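Robots at the packing table

A packing firm sends out parcels in many shapes. At Brindale, workers used to lift every item into its box by hand. Now grippers do part of the lifting. A gripper is a tool with two fingers that close on an object and hold it.

Hard things keep their shape when squeezed. Cloth folds and slips, so it is more difficult to grip.

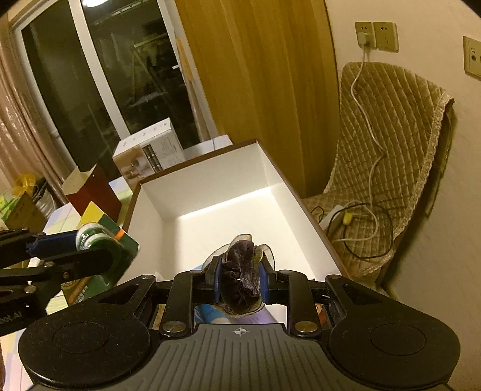 The jobs have changed too. Anitha Hegde packed 100 boxes a shift. She now checks the packing and plans the order of items - a job she had to train for in April. Keerthana Raju misses the old work, but her wrists ache less.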